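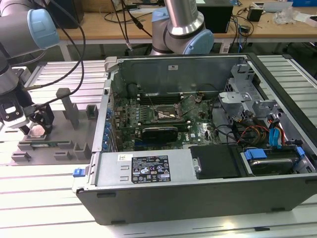
amrit_m replied at 9.40 pm
Take the side panel right off and lay the tower flat before you touch the socket. I tried one standing up and bent a pin.

Home | Forums | Hardware | Old workstations | Log in

Refitting a Xeon in an old tower
Posted by Zachary Charbonneau, December

Agreed, flat is the only way. I paid 34 for the chip second-hand. My plan is lever up, load plate open, chip in level, then close it before any memory goes in. The slots can stay empty until then.

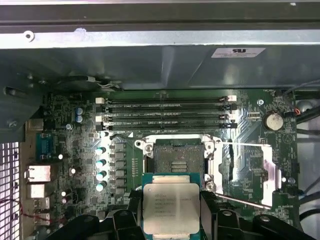 I'd also leave the cooler for last – the paste can wait until the memory is seated. Is anyone still using Vulov paste?

vachon_fan replied
Memory first or last makes no difference. I've always done mine before the chip and never had a problem. Vulov is fine.

amrit_m replied
It does if you've got big hands. Keep the slots clear.

Zachary Charbonneau replied
Slots clear for me too. Next question is parts trays. I'm printing my own in grey, and the layers come out a bit grainy.
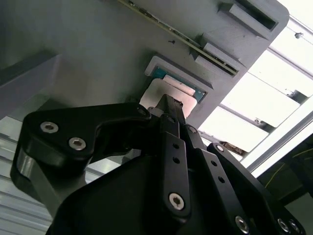
I don't mind the finish as long as things fit. Is it worth sanding the slots, or should I slow the printer down to 30?

vachon_fan replied
Slow it down. Sanding gets dust everywhere and you don't want that near an open socket.

amrit_m replied
I sand mine, but in the shed.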